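Apr 23, 2025

In early, before the others. Car park empty, gate code worked first go for once. Wanted a clear run at the table cell before Zuzana needed it.

List from last night – wipe down, jaws, wrist cable, re-zero, then the crumb task. Did them in the wrong order of course. Started with the re-zero because I was keen, then touched the jaws and had to do it all over again. Twenty minutes gone. Note to self, jaws FIRST.

The jaws. Left pad had a nick in it the lenght of a fingernail. Swapped both so they'd wear the same. The Zetach pads are a bit fatter than the old ones, so the closed position was out and the motor just sat there pushing against itself, getting warm. Changed the closed value from 581 to 398, tried again, fine. Wrote it on the tape on the controller as well as in the log, as last time it was only in the log and somebody put it back.

Wrist cable okay. Bit of a shiny spot where it rubs at the second joint. Moved the tie down a notch and left more slack in the loop. Will look again in a week or so. Spare is in the Sitenov box under the bench, the grey one, not the box that says spares.

Then the foam edge. I cut that from two lengths in April when Drevero couldn't send a full one and it has bugged me ever since. Doesn't sit level where the two bits meet. Pushed it up, it came back. Double sided tape is on the list but we're out. Zuzana says leave it, the arm doesn't go near the edge anyway. True until somebody changes the reach limit.
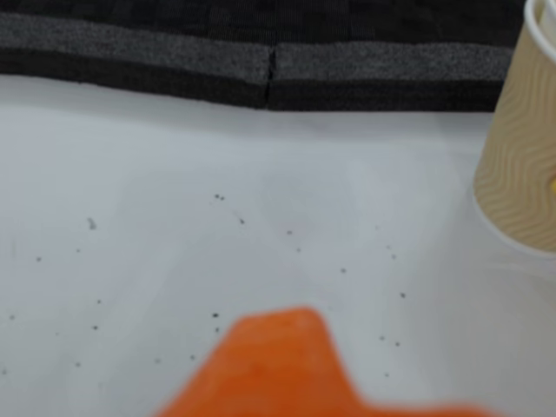 Sweeping runs after that. Same start pose every time, slow speed, light contact. Height is the fiddly bit. Too low and it drags and the wrist faults, too high and it goes straight over the top of everything looking pleased with itself. Ended up taking it down in tiny steps with a strip of paper underneath, the way Zarei's setup sheet says to, which I had ignored up to now. Paper just catches, back off one step, save. Should of done that in the first place.

Got one fault, number 808, wrist over current. Looked it up, could be the cable, could be the load setting. It was the load setting. Still had the weight for the old pads in there. Fixed, cleared, ran it again, no fault. Ran it a few more times because I didn't trust it. Nothing.

Zuzana Beneš came by at 9 with her coat still on and asked if she could have the cell after lunch. Said yes. Then remembered I hadn't greased the base. Did that standing on one leg more or less, with the cover balanced on my knee, got grease on my good jumper. The cover has one screw that doesn't match the rest, long story, do not lose it.

Also changed the colour of the status light back to green for idle. Someone had it on blue. No idea who, no idea why, didn't ask.

Backed up the settings to the shared drive and to the stick. The stick is in my drawer.

Still to do – order tape, order two more pads, ask Drevero about a full length of foam, print the paper strip bit and stick it on the wall by the cell. Ring Mum back. Wash jumper.

Home late. Toast for tea.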